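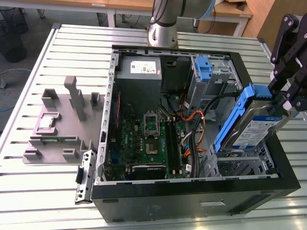 首页 > 生活 > 手艺与旧物

把一台旧台式机放倒之后

2019年1月23日　文/Ngozi Nwosu

拆电脑的第一步是把它放倒。侧板朝上，螺丝退掉，往后一推再一提，里面就全摊开了。我在Gedgate的周末旧机班上学会这个动作，到今天还是喜欢板子离开机箱时那一声闷响，像掀开一口铁锅盖！

Gedgate是一间维修铺，开在老菜市场二楼，隔壁卖窗帘，楼下卖豆腐。店主Glória Guerreiro修了半辈子机器，说话快，手更快。她的班一期只收几个人，学费300元，带不带自己的电脑都行。我报名的时候以为要学写代码，去了才知道，整个上午我们都在跟螺丝、卡扣和灰打交道，我高兴坏了。

她最爱拿来上课的是品牌商用机，办公室成批淘汰下来的那种立式机箱。外壳黑乎乎的，不好看，搬来搬去蹭出些印子，可是一打开，里面的讲究比许多花哨的新机箱多得多。硬盘不用螺丝固定，套在一个亮蓝色的塑料托架里，捏住两边往外一抽就出来了。凡是该用手去碰的地方，厂家常常做成蓝色，等于在机箱里给你留了路标。Glória管这叫“蓝色的客气”，我后来在家里修抽油烟机，满脑子都在找蓝色的零件（没有，一个也没有）。

3.5英寸硬盘拿在手里是有分量的。习惯了固态硬盘的年轻学员头一回接过去，手都会往下一沉。里面是盘片和磁头，怕摔，怕磕，所以往盘笼里送的时候要慢，先斜着找准导轨，再放平推到底，听见卡扣响了才松手。线最后接：一根供电，一根数据，接口都有方向，插不进去就翻个面看看，别使劲。我头一次装，托架进去了，线却压在下面，只好抽出来重来。

说到线，这是我最想多写几句的。老机箱里的线没有新机器那么听话，橙的、红的、黑的，从电源那头绕过来，拐几个弯才到盘笼。网上的装机图总是把线藏得干干净净，看着舒服，但修机器的人更在意另一件事：每根线去了哪儿，松开以后还能不能回原位。Glória的办法是用纸胶带做小旗子，写上字，贴在接头旁边。她不许我们靠手机拍照来记。

“照片你会拍，”她说，“可你不会看。写一遍，手就记住了。”

然后是主板。我花了很长时间才不怕它。绿色的一大块，电容、芯片、插座密密麻麻，第一眼像从飞机上看一座陌生的城市。看熟了就有了街区：中间方方正正的金属框是处理器插座，旁边并排的长条是内存插槽，两头带小卡子；再往下是插扩展卡的地方。处理器取下来以后，拉杆和压盖都掀着，插座里的触点就露在外面，这时候最要当心。袖口、毛衣、掉下来的一颗螺丝，都可能惹出麻烦。那天上课我穿了一件松松垮垮的针织衫，被请去换了围裙。

内存倒是最让人有成就感的。两头的卡子掰开，对准缺口，两个拇指一起往下压，咔哒！同班有位Abeysekara先生，退休前教地理，把同一条内存拔了插、插了拔，笑得像个孩子。他带来的是女儿读大学时用的机器，开机要等上一壶水烧开。那天他加了一条内存，又把系统挪到一块便宜的固态盘上，原来的硬盘留着放照片。他说家里的照片有2,850张，大半是山。

也有修不好的。我自己带去的那台，电源换过，内存换过，最后还是不亮。Glória把主板翻来覆去看了一会儿，说算了，拆件吧。我有点舍不得，可是真拆起来又很痛快：电源归电源，硬盘归硬盘，螺丝按长短分进旧茶叶罐，机箱本身敲平了还能用。她的货架上排着许多这样的零件，每件贴一张纸条，写着从哪里来、测没测过。有人来找一个停产多年的托架，她转身就能摸到，那种神气，换我也要得意一整天。

想在家试试的读者，我把自己用着顺手的几样写在下面。

一把带磁的十字螺丝刀，2号头，多数机箱螺丝都对付得了。别买一大盒的，我买过Bedero那种铺满一张桌子的套装，至今只用脏了一把。

一把软毛刷。除尘时用手指轻轻按住风扇叶片，别让它跟着转。

纸胶带和一支细笔，做小旗子。

一张结实、不怕划的台面。机箱放倒以后占的地方比你想的大，餐桌可以，玻璃茶几不行。

动手之前关机、拔电源线，再按一下开机键，把余电放掉。碰主板前先摸一摸机箱的裸露金属。电源盒本身不要拆，里面的东西断了电也不安全，坏了整个换。硬盘里有要紧东西的，先备份，备份完打开几个文件看看是不是真的存好了。

第一次拆，给自己留出3个小时，别放在晚饭前。我就吃过这个亏，螺丝摆了一桌，家里人端着汤站在旁边等。

下课那天，我们去街角的Stotetti喝咖啡，一桌人指甲缝里都还有灰。Abeysekara先生把他换下来的旧内存装在信封里，说要带回去给孙子看。Glória已经在讲下一期了：2月开班，讲笔记本，螺丝更小，脾气更大。我当场就报了名，这回我穿紧袖口的。

联系编辑部 | 投稿须知 | 版权所有，未经许可不得转载 | 返回顶部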